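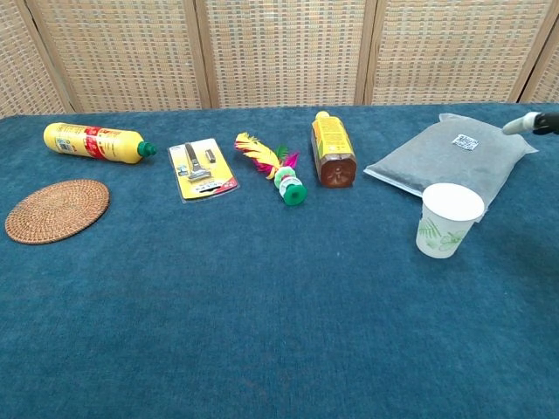

Lemma table cloth in deep teal blue, with a woven folding divider behind.

Lemma Table Cloth by Wamis

Lemma is a thick, soft cloth for work tables, craft corners and small shop counters. The surface is a little fuzzy, so cups and bottles make less noise when you put them down. We sell it cut to size, and the corners can be square or rounded – please write your choice in the order note.

Colors: teal blue, sand, dark gray. The teal blue can look darker in the evening under a lamp. If the color is important for you, order a sample first. The price of the sample is taken off your cloth order.

How to measure
Measure the top of the table in both directions and add the hanging part you want on each side. For round corners, send us also a paper pattern of one corner.

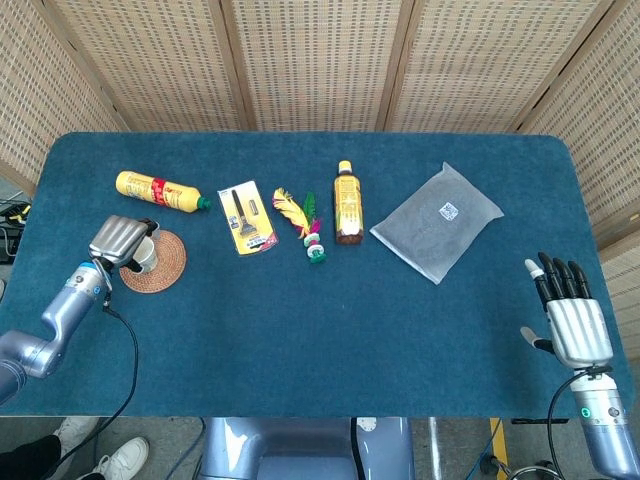

Care is simple. Brush the cloth with a dry clothes brush, always in one direction. For a spill, press with a clean towel and do not rub. Wash by hand in cool water and dry it flat. Please do not use the dryer, it makes the cloth smaller.

Delivery
Cloths are cut in our Gristisau workshop by Mebrat Yimer and leave the workshop in two weeks. In November it can take longer. Orders to Priltham can be picked up from our shop there.

Returns
Samples and uncut cloth can be returned. Cloth which is cut to your size we can take back only when the mistake is ours. For questions about sizes, write to Despina Pop with the order number.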